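Darcombe Robotics opens handling data site in Welstead

Darcombe has begun recording handling examples for its Branberg learning system at a new site in Welstead. Operators have logged 329 runs since March.
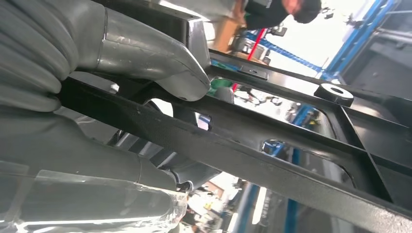

Each run is one short task guided by an operator. Some use long parts such as the black moulded frame, held between grey fingers - others use small items.

"We want 100 runs per task," said project lead Grímur Ravn.

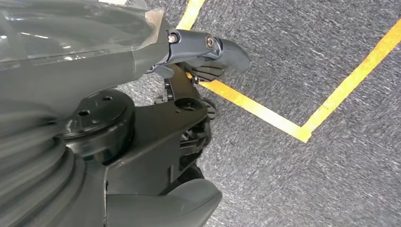
Six tasks are planned.

Contact: Darcombe press office | © Darcombe | Back to top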